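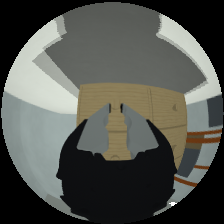

News from the arm group at Plokora

Since the last newsletter our small group has worked mostly on the computer and not so much at the bench. We are building a robot arm with a two-finger gripper, and the goal for this year is modest: it must pull open a drawer, wait, and push it closed again. Before we let the real arm touch any furniture, we try everything in simulation.

The simulated kitchen was made by Periklis Deligiannis. The wooden cabinet has small knobs in the same color as the wood, and this gave us more trouble than we expected. Through the wide round view at the wrist, the knob between the fingertips is very faint against the grain. Our first program looked for a difference in color and often chose a seam between two panels. Now it looks also for the shadow under the knob, and the results are better. From 532 attempts in the last long run, the gripper closed on the correct knob in most of them, but we are not yet satisfied with the pulling.

The pads on the fingertips are another question. In the simulation they are two small black strips and they hold perfectly, or they do not hold at all, depending on one friction number. Vasiliki Giannakopoulos cut several real pads from rubber sheet and will measure how much they slip on painted wood and on bare wood. The thicker rubber is nice to touch, but it bends at the corner when the fingers close slowly.

At the bench, Stamatia Ververidis has finished the wiring of the second joint. The cable is now 58 centimeters long and goes inside the arm – before, it was hanging outside and it caught on the vise two times. She asks everybody please to leave the blue crimping tool in its drawer after use.

We still need an old cabinet or a chest of drawers for the real tests. It can be scratched, but the drawers should run well. If you have one at home, please write to Aliki Papadakis before you bring it, as the space near the back wall is small.

The next open evening of the group will be in October. Members who have never used the simulator are welcome, and 2 computers will be prepared for them.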